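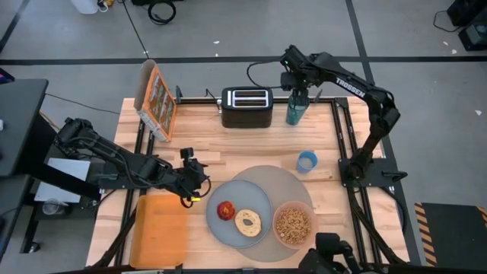 A breakfast setting on the test table at Parine, with the toaster at the back and a tomato and a bagel half on the plate.

The Morning Shift Learns a New Trade

At Parine, which prepares and serves breakfast for residential care homes, the working day used to begin in the kitchen and end there. Since March, part of it has begun in a large open room on the upper floor, where kitchen staff teach pairs of robot arms to handle plates, bowls, cups and food.

The program is run jointly with Venaleck, an engineering firm. Its stated purpose is to relieve staff of the repeated lifting and reaching involved in setting trays. The company prepares 338 of them each morning. Its effect so far has been felt less in the kitchen, where the trays are still set by hand, than in the job descriptions of those who set them.

Corentin Caron worked the tray line before applying to join the program. He now spends three mornings a week guiding the arms through ordinary tasks and marking which attempts are good enough to keep. A bowl placed too near the rim of a table is rejected. So is a cup that has been set down correctly but turned away from the person who would drink from it.

"I had never been asked to explain how I set a place," Mr. Caron said. "I had to watch my own hands for a week before I could do it."

Participants receive 30 hours of paid training before they work with the arms. The first part covers safety, including where to stand and when to stop the equipment. The remainder is devoted to judging the work, and it was rewritten after the first group reported that the original material assumed a knowledge of programming. Staff who complete the course move to a higher pay grade and keep it if they later return to the kitchen.

That last point was the subject of long discussion. Benoît Ferrand, who represents kitchen employees in talks with management, asked for the guarantee in writing before the first volunteers were accepted. He also secured a rule that recordings made during the sessions may be used to train the machines and may not be used to assess the person guiding them.

"People were willing to teach," Mr. Ferrand said. "They wanted to know what would be done with the lesson."

The material has since widened beyond tableware. Printed pages and picture cards now appear at the table, where a gripper must hold a flat object by its corner and keep it clear of the dishes.

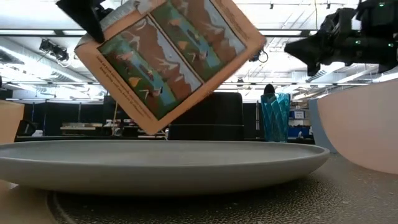
Will kitchen employees lose their positions when the arms are brought into service?
Under the present agreement, no position may be removed on account of the program, and any change in duties must be discussed with staff representatives beforehand.

The agreement does not settle every concern. Several employees on the tray line have said that the new posts favor those who can change their hours, and that parents of young children are poorly placed to apply. Management has answered with an afternoon session, which opened with three places and filled at once. Mr. Ferrand considers this too few.

There is also the matter of the early shift itself. With experienced staff away upstairs, newer employees have taken on duties that once came only after years in the kitchen, among them the final check of meals for residents with special diets. A supervisor now signs for each of these trays, and the shift begins 15 minutes earlier on the mornings concerned.

Mr. Caron still works the line on the other two days of his week. He has asked to keep that arrangement when his present term in the program ends, and the request is under review.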